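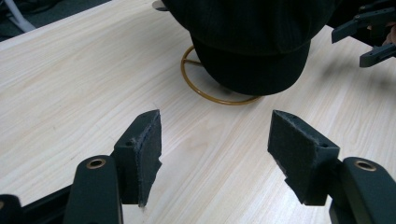
From: Marilou Tolentino
To: Bredbridge Makers list
Subject: Re: [makers] Anybody get to the Samonte open day?

Seidu Alhassan wrote:
> I had to work and missed the whole thing. Did anybody from the list
> make it over to Samonte? I mostly want to know if they let you touch
> the grippers or if it was all behind a rope again like last April.
> Also, is it worth bringing my nephew to the next one? He's 11 and
> takes everything apart.
>
> Seidu

Seidu, no rope! I got there a little before 10 in the morning thinking I'd stay an hour, and I missed two buses home because I kept getting back in line.

The part you'd have loved was the hand-held gripper table. You hold the thing yourself, one in each hand if you want, and you do a job with it while it records what you did. They had a black cap sitting on a gold wire stand, and the job was to lift it off and put it back. That sounds like nothing until you try it. The cap is floppy on top and stiff at the brim, and those two parts want completely different handling. I went for the crown first (everybody does, I think) and it just folded up between the fingers and slid out. Andor Sipos, who was running the table, told me to come in low at the brim with one hand and only steady the crown with the other. Third try, I had it off the stand and back on without knocking anything over, and I may have yelled.

The fingertips have black pads on them, a bit fuzzy and pretty ragged at the edges. I asked Andor about that and he said they'd been through 410 practice runs on that set and he'd rather have fuzz than smooth plastic when it comes to cloth. I want to try the same thing on our club gripper. We've got those bare plastic fingers and they're hopeless with anything soft. Does anyone have scraps of felt or thin foam lying around?

The other thing I liked was how plain the setup was: a light wood table, the stand, the cap, two people taking turns. Clementina Bragança gave a talk at noon on what they do with the recordings afterward. She showed 86 attempts at the same cap played back one after another, including the awful ones, and she was happy to stop and go back whenever somebody asked. Somebody asked a lot. (Me.)

The arm demo in the next room was fine, but the line was long and you only got to watch.

Yes, bring your nephew. There were plenty of kids and they were better at it than I was. Parking at the Bristau end fills up early, so take the bus if you can.

Has anyone heard when the next one is? Maribeth, you usually know.

Marilou

Comments (3)

Maribeth Bautista
No date yet. They told me they'd like to do Zunville next so it isn't always the same crowd. I'll post when I hear.

Seidu Alhassan
OK, now I'm jealous. I have a bag of felt offcuts, I'll bring it to the shop. Did you glue or tape?

Marilou Tolentino
Haven't done either yet! Andor likes double-sided tape so you can swap them out. Bring the bag!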